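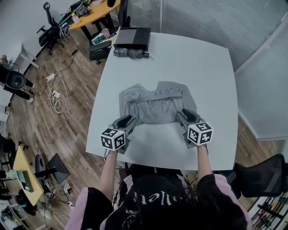

旧衣回收机构Felik宣布调整Gridum市内各收衣点的接收标准,从6月起,居民送来的衣物须先洗净、晾干并叠好,散装和打结的塑料袋不再接收。新标准同时放宽了对磨损的要求,领口松弛、轻微起球或者缺扣子的衣服也可以送来。叠衣服的办法没有硬性规定,像白色桌面上那件灰色衣物,上沿已经折成一道横边,下半截还皱着,抚平以后再折起来就符合要求。Felik在5/24/25发布的通知中说,调整的目的是减少分拣环节的损耗,并让更多衣服以成衣的形式再次使用。

按照原来的做法,居民可以把衣物装进任意袋子投入街边的回收箱,由货车统一运到Shehata路的分拣站。Felik运营负责人Nandini Amin表示,问题主要出在运输和存放上。袋子在箱内互相挤压,只要有一袋潮湿,周围几袋都会沾上霉味,而带霉味的衣服洗过之后也很难再上架。去年冬天雨水多,2月份送到分拣站的衣物当中,有51%因为受潮或污渍被转为工业擦布,比例为Felik开展这项业务以来的最高值。

“很多衣服送来的时候是好的,到我们手里就不好了。”Amin说,“这不能怪居民,回收箱的设计和运输方式都有责任。”

街边回收箱将分批撤走,改为有人值守的收衣点。首批收衣点共14处,大多设在社区图书馆、菜市场入口和公交换乘站附近。工作人员会当面查看衣物,不符合要求的当场退还,并说明原因。Felik称,这样做会增加人工开支,但可以省去一部分分拣和清运费用,两项相抵后全年支出与目前大致持平。收衣点的具体地址和开放时间将张贴在现有回收箱上,居民也可以打电话到分拣站询问。

新标准对衣物种类作了比较细的划分。上衣、裤子、裙子、外套、床单和毛巾可以照常送交,床单和毛巾要与衣服分开包装。内衣和袜子只接收未拆封的。羽绒服需要拉上拉链,里面的羽绒结团也没有关系。鞋子必须成双,鞋带系在一起。枕头、被芯和地毯不在接收范围之内,这几类物品仍按大件垃圾处理,由市政部门预约上门收取。校服可以送,但要拆掉缝有姓名的布标。

包装方面,纸箱、布袋和敞口的纸袋都可以使用,每件包装连同衣物不得超过8公斤。Felik解释说,收衣点大多没有推车,过重的箱子搬运起来容易伤腰。装过洗涤剂或者食品的旧纸箱,如果里面有残留,也会被退回。真空压缩袋不能使用,压缩过的衣服展开后折痕很深,分拣人员要重新熨烫才能判断面料状况。

对于怎么叠,通知里只写了一句“平整即可”。分拣站主管Soledad Cisternas补充说,分拣人员看衣服,先看领口、腋下和前襟,这些部位露在外面最好。薄的上衣对折两次就够了,厚毛衣不要卷,卷起来以后边缘会翘。裤子沿裤线对齐,口袋里的东西要掏干净。她说,分拣站几乎每天都能从口袋里找到钥匙、车票和零钱,钥匙一般保留三个月,无人认领再处理。

Cisternas在分拣站工作多年,她认为居民最容易忽略的是晾干这一步。衣服摸上去不潮,缝线和腰头里可能还有水分,装箱后放上几天就会发霉。她建议洗完的衣服至少多晾一天再装,梅雨天气可以暂缓,不必赶着送来。烘干机刚取出的衣服也要摊开放凉,趁热叠进纸箱,箱壁会返潮。

分拣之后的去向也有变化。状况良好的成衣将优先送往Felik在市内的二手店,剩余部分由纺织品处理企业Tultedex接手。Tultedex此前主要收购棉质擦布原料,今年春天增加了一条按颜色和成分分类的开松线,可以把纯棉和棉含量较高的针织衣物还原成短纤维,供下游工厂纺成粗纱。该公司在给Felik的书面说明中称,纯色衣物最便于处理,印花面积大的需要先剪去印花部分,混有氨纶的面料目前仍无法进入这条线,只能做填充材料。

Tultedex对来料的要求同样是干燥和清洁。企业方面说,潮湿的棉料进入开松线后容易缠在辊上,停机清理一次要耽误半个班次。双方约定,Felik交付的每批衣物都要抽检含水情况,不合格的整批退回。这项约定也是收衣标准收紧的直接原因之一。

二手店的定价暂不调整。店内衣物按品类统一标价,不区分品牌,每周更换一次货架。上架后一个月没有卖出的衣服会移到门口的减价架,再过两周撤下,转给Tultedex。Amin说,店里缺得最厉害的是男装和儿童外套,女式上衣则长期积压,希望居民整理衣柜时留意。儿童衣物如果尺码标已经磨掉,可以用铅笔在纸片上写明大致身高,夹在衣服里。

部分居民对取消街边回收箱有不同意见。在Felik本月举行的一次说明会上,有人提出上班族很难赶在收衣点开放时间内送达,也有老年居民表示,原来的箱子就在楼下,新的收衣点要坐两站公交车。Felik回应说,公交换乘站旁边的收衣点会开放到晚上八点,周末照常;行动不便的住户可以打电话登记,由货车在固定的日子上门收取,第一年不收费。对于是否在住宅区保留少量带遮雨棚的回收箱,该机构表示仍在与街道方面商量,目前没有结果。

说明会上还有人问到衣服被退回之后该怎么办。工作人员的答复是,脏了的可以洗过再送,破损严重的棉布可以在家剪作抹布,沾有油漆或机油的要单独装袋,放入有害垃圾箱。收衣点不代为丢弃被退回的衣物,也不提供清洗服务。有居民建议在收衣点放一张桌子,方便到了现场再整理,Felik表示场地允许的地方会摆放,菜市场入口处过道较窄,可能放不下。

为配合新标准,Felik印制了2000份折页,在图书馆和二手店免费领取。折页一面是可接收和不可接收的衣物清单,另一面是各类面料的洗涤标志对照。第一版折页把羊毛的最高水温印错了,已经收回重印,手里有旧版的居民可以到任一家二手店更换。新版封面右下角印有“修订”字样。

过渡期内,现有回收箱继续使用到6月底,7月第一周开始拆除。箱内衣物仍按旧办法清运,频率由每周两次减为一次,Felik提醒居民不要把衣物放在箱外地面上。拆下的箱体一部分会改装为二手店的仓储柜,锈蚀严重的交由废金属回收站处理。

收衣点目前还在招聘短期工作人员,主要负责查看衣物、登记重量和装车,每班四小时,上岗前有半天培训。有意者可以到Shehata路分拣站门卫处领取表格,填好后当场交回。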